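Kotar says its new planner can handle laundry. The release notes are less sure

Software | November

Kotar, the Stoltville company that sells motion-planning software for robot arms, has put out version 5 of its toolkit, and the headline feature is cloth. The company's announcement says arms running the new release can "pick, lift and place everyday fabrics with no programming." The release notes that came with the download say something narrower, and anyone thinking of paying for the upgrade should read those first.

The new piece is called Emari. It sits between the camera and the planner. It takes the picture from a camera mounted at the wrist, marks the places where it thinks a fold of fabric could be pinched, and hands the planner a short list of them in order of preference. The planner then works out how to get the fingers to the first one without hitting anything. If it can't, it moves down the list.

That is a sensible design, and it fixes a real problem with version 4, which treated every object as a solid block. Version 4 was fine with boxes. Give it a towel and it would build a lumpy shell around the whole thing, decide the shell was too wide for the gripper, and stop. Plenty of users on Kotar's own forum wrote workarounds, and at least one of those workarounds looks a lot like what Emari now does.

So the question is how well it works, and there Kotar has been less generous with detail.

What was tested

The company quotes one number, a set of 1000 grasps run at its Stoltville lab. It says the arm closed on cloth in "the great majority" of them. It does not give the figure. It does not say how many different pieces of cloth were used, how they were laid out before each try, or who decided what counted as a success.

Closing on cloth is also a low bar. A gripper can close on a shirt and come away holding a pinch of the hem, with the rest sliding back as soon as the arm lifts. The release notes define a grasp as good if the finger motors report resistance at the end of the closing move. Nothing in that definition requires the cloth to leave the table, and nothing checks whether one layer was picked up or three. For a laundry or a hotel supply room, that difference is most of the job.

We asked Kotar for a breakdown by fabric. It replied that a longer technical report was planned. It gave no date.

The company also uses the phrase "no programming" in a way that needs some care. There is no code to write, true. There is a settings file with 26 values in it, covering things like closing speed, how deep the fingers go below a marked fold, and how long the arm waits before it takes another look. The defaults are tuned for one gripper and one camera, both sold by Kotar as a bundle. Users with other hardware are told to "adjust as needed," and the manual gives two pages to the subject.

Depth is the setting that seems to matter most. Too shallow and the fingers skim the top of a fold. Too deep and they press on the table, at which point the arm's safety limit trips and somebody has to walk over and reset it. Emari guesses the height of a fold from shading, and the notes warn that the guess gets worse with white cloth on a white surface. White cloth on a white surface describes a good share of the laundries in the country.

Small things near the cloth

The weaker part of the release may be the part that gets the least attention. Emari sorts what it sees into two classes, cloth and everything else. Everything else is meant to be avoided. But thin items — cords, straps, drawstrings, the loop on the back of a kitchen towel — are listed in the known issues as "may be assigned to the nearest fabric region." In plain words, if a cord is lying on the cloth, the software may think it is cloth.

Kotar calls this minor. For a drawstring that is sewn to the garment, it probably is. For a cord that runs off to something else, a confident pull is the last thing you want. The suggested fix is to keep the work area clear, which is fair advice and also a quiet admission. The appeal of a vision system is supposed to be that it copes when the work area isn't clear.

There is a second issue with the wrist camera itself. It gets a very good look at whatever is between the fingers, and the fingers take up a lot of the view while it does. The closer the arm gets, the more of the cloth drops out of sight. Emari deals with this by remembering the last wide view and assuming the fabric has stayed put. Cloth that gets nudged on the way in won't have stayed put. The planner can ask for a fresh look, but each one adds 2 seconds, and the default is to skip it.

Anyone who has watched one of these systems work through a pile knows how those seconds add up. Kotar's demonstration video is cut between grasps, so the pauses don't show. The company was asked for an uncut version and has not supplied one.

How it compares

The obvious rival is Kuo, which has sold a cloth-handling add-on for longer and charges more for it. Kuo's approach is slower and duller. It uses a fixed overhead camera along with the one at the wrist, and it checks after every lift whether the thing in the gripper is about the size it expected. If it isn't, the arm puts the cloth down and tries again. Users complain about the speed. They complain less about finding two pillowcases where there should be one.

Kuo doesn't publish a clean success figure either, so this is hardly a case of one open company and one closed one. But its manual does list the fabrics it was tuned on and the ones it does badly with, and a buyer can learn something from that list. Kotar's manual says "most household textiles."

On the plus side for Kotar, the planner underneath is quick and has been for years. Arms running it take short, sane paths, and the new version adds a useful log that records which grasp point was chosen, which were turned down and why. The log is the best thing in the release. A shop with the patience to read it could tune those settings properly in a few days, and might end up with something that works well on its own towels. That would be a real result, though it is a long way from "no programming."

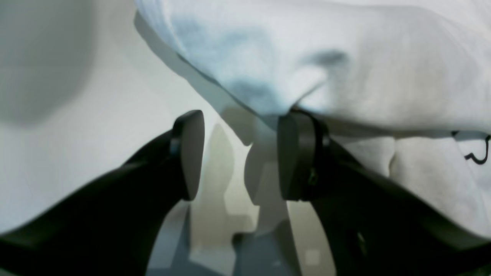

What buyers should ask

Version 5 is free to customers on a current support plan. Everyone else pays for the upgrade, and Emari is licensed per arm on top of that. Before signing, it would be worth getting answers to the following from the sales desk, in writing if possible.

How many of the 1000 grasps ended with the cloth fully off the surface? Kotar has the logs and could count them.

What happens to the success figure when the settings file is left alone and the gripper isn't Kotar's own?

Does the license allow a trial on the customer's own fabric before payment? The terms we were shown mention a trial but limit it to the sample set that ships with the bundle, and testing on the seller's towels won't tell a hospital laundry much about its gowns.

Will the cord problem be fixed in a point release, or is it waiting for the next major version? The known issues page marks it "under review," the same label it puts on a misspelled menu item.

Shops that already run Kotar arms on boxes and bins have little reason to hold back. The planner changes are modest, old job files load without trouble by the company's account, and the log alone is useful. Shops buying their first arm for fabric work should wait for the technical report, or at least for someone outside Stoltville to run the thing for a month.

Kotar says a patch covering "perception stability" is coming. It did not say which of the issues above that includes.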